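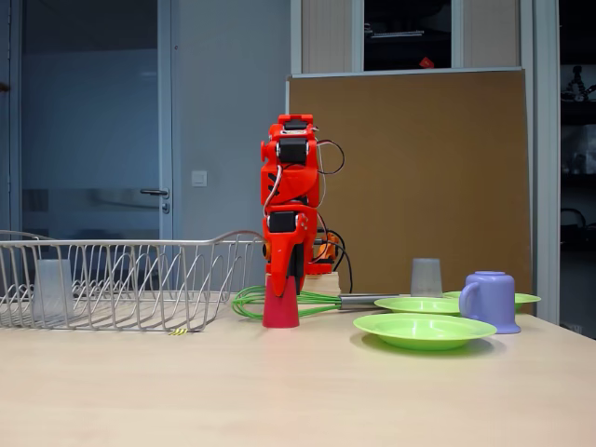 Man solle doch einfach den Arm bestellen und den Rest dann sehen, kam es gleich zu Beginn aus der hinteren Reihe, teurer als der Roboter könne das Zubehör ja wohl nicht werden. Doch, kann es! Und damit sind wir mitten im Stoff dieser Einheit, denn an diesem Satz hängen schöne, spannende, manchmal schmerzhafte Rechnungen.

Beschaffung und Planung für kleine Greifarbeitsplätze
Handout zur Einheit 4, Begleitmaterial zum Projekt Arnar
Stand: 8. April 2022

1. Worum es heute geht

Wir planen einen Arbeitsplatz, an dem ein kleiner Roboterarm Geschirr greift: Becher, Teller, eine Tasse, dazu ein Abtropfgestell aus Draht. Klingt nach Küche, ist aber ein wunderbares Planungsobjekt. Die Gegenstände kosten fast nichts, jeder kennt sie, und sie stellen trotzdem sehr verschiedene Anforderungen an den Greifer. Ein umgedrehter Becher lässt sich von oben fassen. Ein flacher Teller will am Rand gepackt werden. Ein Schneebesen hat einen dünnen Griff und vorne eine Drahtschlaufe, die sich gern irgendwo verhakt.

Am Ende der Einheit soll jede Gruppe einen Beschaffungsplan abgeben können, den eine fremde Person ohne Rückfragen bestellen würde. Das ist der Maßstab!

2. Erst die Aufgabe, dann der Katalog

Der häufigste Fehler in den Entwürfen vom letzten Mal: Es wurde mit dem Datenblatt angefangen. Bitte umdrehen. Schreibt zuerst in ganzen Sätzen auf, was der Arm tun soll, von wo nach wo, mit welchem Gegenstand. Daraus ergeben sich die Kennwerte fast von selbst:

Reichweite: vom Sockel bis zum entferntesten Ablagepunkt, auch bei nach unten zeigendem Greifer. Die Angabe im Prospekt gilt oft für den ausgestreckten Arm und ist dann auf dem Tisch deutlich weniger wert.
Traglast: Gegenstand plus Reserve. Ein am Rand gehaltener Teller zieht mit Hebelwirkung am Gelenk, das bloße Gewicht auf der Küchenwaage sagt also nur die halbe Wahrheit.
Öffnungsweite: der dickste Gegenstand, den der Greifer umschließen soll, dazu etwas Luft auf beiden Seiten.
Stellfläche: Sockel, Ausgangslage der Teile, Ziel (bei uns das Gestell) und der Raum, den der Arm dazwischen durchfährt.

Den letzten Punkt unterschätzen wirklich alle. Klebt die Umrisse mit Kreppband auf einen Tisch und bewegt einen Karton in der Höhe des Arms darüber. Dauert ein paar Minuten und hat schon manche Fehlbestellung verhindert.

3. Kaufen, drucken, fertig montiert?

Gedruckte Arme mit einzeln tauschbaren Servos sind für Lehrzwecke ein Glücksfall. Bricht ein Segment, druckt man es nach. Wird ein Motor schwach, kommt ein neuer hinein. Dafür steckt Arbeitszeit drin, und die gehört in den Plan, auch wenn sie im Seminar niemandem in Rechnung gestellt wird.

Drei Wege haben wir verglichen:

a) Bausatz mit gedruckten Teilen von Ellico. Lieferzeit laut Angebot 16 Werktage, Montage durch die Gruppe.
b) Nur Motoren und Elektronik kaufen, Teile in der Werkstatt Clandel drucken lassen. Günstiger in der Summe, aber abhängig von der Auslastung der Drucker. Vor Prüfungsphasen ist dort Stau, also früh anmelden.
c) Fertig montiertes Gerät. Schnell einsatzbereit, Reparatur je nach Anbieter nur im Austausch.

Für Arnar haben wir uns für b) entschieden und einen Satz Motoren in Reserve gelegt. Ich würde es wieder so machen! Für ein kurzes Projekt mit festem Abgabetermin wäre a) vermutlich vernünftiger.

4. Die Liste, die keiner schön findet

Das eigentliche Budget entscheidet sich in den kleinen Positionen. In unserer Tabelle stehen 11 davon, und jede hat in irgendeinem Entwurf schon einmal gefehlt:

Netzteil mit passender Spannung und genügend Strom
Steuerplatine
Ersatzservos
Verlängerte Kabel und Kabelführung
Grundplatte oder Block für den Sockel
Schraubzwingen
Kamera samt Halterung
Druckmaterial einschließlich Fehldrucken
Greifbacken oder Backenbelag
Übungsgegenstände
Versand und Zoll

Bei den Übungsgegenständen lohnt sich ein Blick auf die Wiederbeschaffung. Kauft mehrere gleiche Teller auf einmal, denn ein Nachkauf im nächsten Semester hat leicht einen anderen Rand oder ein anderes Grün, und dann ist die Versuchsreihe nicht mehr vergleichbar. Dasselbe gilt für Becher. Durchscheinende sind übrigens eine herrliche Zusatzaufgabe für die Bilderkennung, man sollte aber auch kräftig gefärbte haben, damit die Gruppe nicht gleich am schwierigsten Fall verzweifelt.

Zum Backenbelag: Probiert mehrere Materialien, bevor ihr eine größere Menge bestellt. Was am Becher gut hält, kann am Tellerrand rutschen.
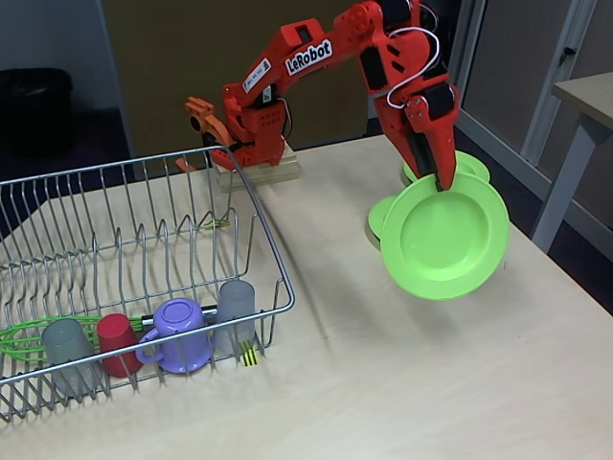 Wer den Belag getestet hat, kann auch die Verschleißposten besser schätzen. Wir rechnen im Kurs mit zwei Töpfen. Topf eins ist die Erstausstattung, also alles, was am ersten Versuchstag da sein muss. Topf zwei ist der laufende Betrieb: Beläge, Motoren, Kabel, Druckmaterial, verlorene Schrauben (es gehen immer Schrauben verloren). Trennt die beiden sauber, weil sie bei vielen Trägern aus unterschiedlichen Mitteln kommen und sich später nicht verschieben lassen.

Dazu kommt ein Puffer. In der Übung setzen wir 9 Prozent auf die Erstausstattung an. Wer mehr ansetzt, darf das gern tun und schreibt einen Satz Begründung dazu.

5. Zeitplan rückwärts

Fangt beim Versuchstag an und rechnet zurück. Bei uns liegt er im Juni. Davor stehen Kalibrierung, Montage, Druck, Lieferung, Bestellung, Freigabe. Zwischen Freigabe und Bestellung vergeht erfahrungsgemäß mehr Zeit, als man dort einträgt, also lieber gleich in der Verwaltung nachfragen, welche Fristen gelten und ab welchem Betrag Vergleichsangebote verlangt werden.

Plant für die Kalibrierung einen eigenen Termin ein. Bei der Planvariante Tu haben wir Montage und Kalibrierung in einen Nachmittag gelegt und uns damit den gesamten folgenden Abschnitt verschoben. Die Tabelle zu Tu liegt im Kursordner, schaut euch ruhig an, wo es klemmt, der Fehler ist lehrreich.

6. Was ins Angebot gehört

Beim Einholen bitte immer schriftlich klären: Sind Netzteil und Platine enthalten? Gibt es einzelne Motoren nachzukaufen, und zu welchem Preis? Liegen die Druckdateien offen vor? Wie lange gilt das Angebot? Ellico hat auf unsere Fragen sehr ausführlich geantwortet, die Antwort hängt als Muster im Ordner. Vergleicht die Angebote auf demselben Umfang. Ein Preis ohne Netzteil neben einem Preis mit Netzteil ist kein Vergleich.

7. Übung bis zur nächsten Sitzung

Der Kurs hat 21 Teilnehmende, bildet bitte Dreiergruppen. Jede Gruppe wählt eine Greifaufgabe, gern wieder mit Geschirr, gern auch mit Werkzeug oder Büromaterial, und liefert:

eine Aufgabenbeschreibung auf höchstens einer halben Seite
eine Skizze der Stellfläche mit Maßen
die Positionsliste, getrennt nach Topf eins und Topf zwei
einen Rückwärtszeitplan
zwei Angebote oder Preisrecherchen mit Abrufdatum

Freut euch auf die Skizze, die macht am meisten Spaß! Und meldet euch, wenn eure Liste verdächtig kurz geraten ist, dann gehen wir sie in der Sprechstunde zusammen durch. Abgabe als PDF im Kursordner, Gruppenkürzel in den Dateinamen.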